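종이호일 한 장 아끼자고

목요일 밤에 급하게 씀. 두서없음 주의. 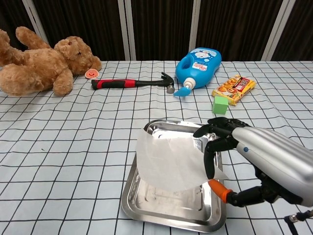 스테인리스 트레이와 반투명한 흰 시트 한 장.

주방에서 한 번 쓰고 버리는 것들 얘기를 하려고 한다. 종이호일, 랩, 키친타월, 지퍼백. 하루에 몇 장을 뜯는지 세어 본 적은 없다. 셀 생각도 없고. 다만 12월만 되면 집집마다 오븐이 돌아가고, 그러면 꼭 이 얘기가 나온다. 종이호일 쓰지 마라, 지구가 아프다, 실리콘 매트를 사라.

나는 이 말이 반쯤 틀렸다고 생각한다.

일단 실리콘 매트. 우리 집에 세 장 있다. 첫 번째는 Drasovent라는 데서 나온 건데 생선 굽고 나서 냄새가 안 빠진다. 베이킹소다, 식초, 햇볕, 다 해봤다. 안 빠짐. 두 번째는 트레이보다 조금 커서 가장자리가 들린다. 가위로 자르면 안 된대서 그대로 둠. 세 번째는 선물 받은 거. 비닐도 안 뜯었다. 자, 이게 친환경인가. 서랍 속 실리콘 세 장이.

물론 잘 쓰는 사람도 있다. 쿠키를 매주 굽는 집이면 매트가 맞다. 그건 인정. 문제는 두 달에 한 번 고구마 굽는 사람한테까지 같은 말을 한다는 거다. 두 달에 한 번 종이 한 장 뜯는 사람이 왜 죄책감을 느껴야 되나. 그 매트를 만들고 포장하고 배로 실어 온 건 왜 계산에 안 넣나.

두 번째, 설거지. 종이호일 안 쓰면 트레이를 닦아야 한다. 눌어붙은 양념을 불려서 수세미로 긁고, 뜨거운 물 틀어놓고, 세제 한 번 더. 이 물은 공짠가? 가스비는? 그리고 이걸 누가 하나. 제일 중요한 질문인데 항상 빠진다. 우리 어머니 세대에 물어보면 답이 바로 나온다. 아끼라는 말은 식탁에서 하고 닦는 건 싱크대에서 한다. 말하는 사람하고 닦는 사람이 다른 집이 아직도 많다.

지난달에 동네 도서관 강연에서 Tuncay Akgül이라는 분 얘기를 들었다. 작은 식당을 오래 하셨다고. 질문 시간에 누가 일회용품을 어떻게 줄였냐고 물었는데 대답이 짧았다. "메뉴를 줄였습니다." 사람들이 웃었는데 나는 안 웃겼다. 맞는 말이라서. 메뉴가 많으면 소분할 게 많고, 소분하면 랩이 든다. 랩 대신 뭘 덮을까 고민하기 전에 애초에 덮을 걸 덜 만든다는 얘기다. 집에서도 똑같다. 반찬을 일곱 가지 해놓고 뚜껑 타령 하지 말고 네 가지만 하면 된다. 남는 것도 적고.

그런데 우리는 안 줄이고 바꾼다. 랩을 밀랍천으로, 호일을 매트로, 키친타월을 대나무 타월로. 바꾸려면 사야 된다. Whitlock 매장에 가보면 아예 한 코너가 그거다. 예쁘긴 정말 예쁘다. 나도 밀랍천 샀다. 400그램짜리 수박 조각 한 번 싸고 끈적거려서 서랍행. 실리콘 매트 위에 얹어뒀다. 사이좋게.

빨대 때도 그랬다. 장바구니 때도. 에코백이 현관에 쌓여 있는 집 많을 텐데 우리 집도 그렇다. 행사 가면 준다. 안 받으면 되는데 또 받는다. 이건 내 잘못.

그렇다고 펑펑 쓰자는 얘기는 아니다. 나도 지키는 게 있긴 하다. 종이호일은 기름이 안 묻었으면 한 번 더 쓴다. 빵 데운 거, 떡 말린 거, 이런 건 멀쩡하다. 뒤집어서 써도 되고 (제품마다 다르니까 포장 뒤에 확인하시길). 볶음이나 양념육 올린 건 그냥 버린다. 고민 안 함. 튀김 건질 때는 호일 말고 망. 기름은 망이 훨씬 잘 빠진다. 지퍼백은 마른 것만 넣고 재사용, 고기 넣은 건 버림. 고기 넣은 지퍼백을 씻어 쓰라는 글을 봤는데 저는 못 하겠습니다. 식중독 걸리면 그게 더 손해다.

그리고 호일을 트레이 크기에 맞춰 뜯기. 쉬운 것 같은데 의외로 안 된다. 매번 한 뼘씩 길게 뜯고, 남는 건 접고, 접힌 데가 들떠서 음식이 골고루 안 익고. 이게 제일 바보 같은 낭비인데 캠페인 포스터에는 안 나온다. 너무 시시해서 그런가. 포스터에는 항상 거북이가 나온다.

반론도 있을 거다. 작은 것부터 바꿔야 큰 것도 바뀐다, 그런 말. 모르겠다. 작은 걸 하고 나면 큰 걸 했다는 기분이 든다. 나는 밀랍천 산 날 배달을 시켰다. 플라스틱 용기가 줄줄이 나왔다. 그런데도 기분은 좋았음. 이 기분이 좀 무섭다. 배달 용기, 과대포장, 택배 완충재, 이런 건 개인이 서랍 정리한다고 해결이 안되는데 자꾸 개인 서랍 얘기만 한다. 업체한테 물어야 될 걸 서로한테 묻고 있다. 너는 왜 호일 쓰니, 너는 왜 랩 쓰니.

우리 아파트 게시판에도 올 가을부터 일회용품 줄이기 실천표라는 게 붙었다. 세대별로 스티커를 붙이란다. 333동인지 어딘지는 벌써 꽉 찼다고 하던데 그 표를 코팅을 해놨더라. 비닐로.

나는 스티커 안 붙였다. 대신 이번 주 반찬을 두 가지 줄였고, 배달은 안 시켰고, 고구마는 종이호일 깔고 구웠다. 내일은 분리수거 날이라 박스부터 접어야 된다. 다음 글은 전자렌지 덮개 얘기를 쓸까 하는데 써질런지는 모르겠음.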